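The Sorting Error

The paper was due on 4th March, and by the afternoon before it Renu Ahuja had a result she could not get rid of.

The method was simple enough to fit on the back of a Tingate biscuit box, where Osvaldo Brandão had in fact written it. A person tidied the cutlery with the hand-held gripper, the model watched through the gripper, and afterwards the model was asked to tidy the cutlery itself. They had 183 demonstrations. The model had learned from all of them and now did something that was in none of them.

"It pauses," said Renu.

"Everything pauses," said Osvaldo. "I pause."

"Before the chopsticks. Forks, no pause. Spoon, no pause. Then it gets to a chopstick and waits 16 seconds, like a man choosing a wine he can't afford."

Kazue Tamura, who had recorded most of the demonstrations and been thanked for none of them, went on buttering a slice of Hovis. "That'll be me," she said. "I was looking for the matching one."

"For 16 seconds?"

"No. Two. But I did it every time."

Osvaldo looked at the biscuit box. There was no room left on it for Kazue. He proposed calling the pause emergent deliberation – a phrase he had been saving since Castellanos turned down his last grant – and Renu proposed cutting it out. They compromised by putting it in the appendix, where their reviewers had never been known to go.

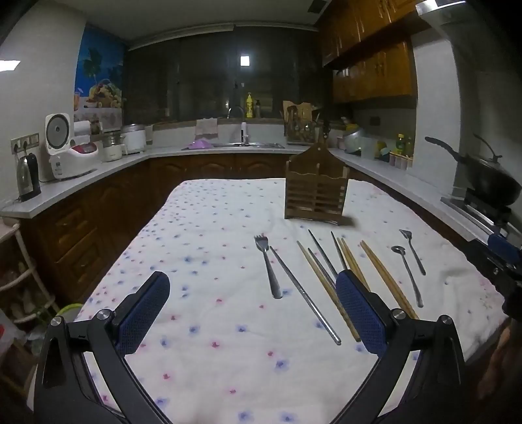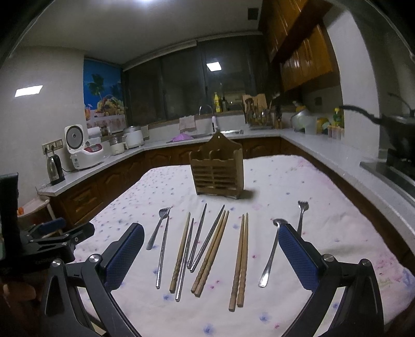
Forks, a spoon and the chopsticks, before tidying.

Kazue read the appendix that evening and corrected the spelling of her name.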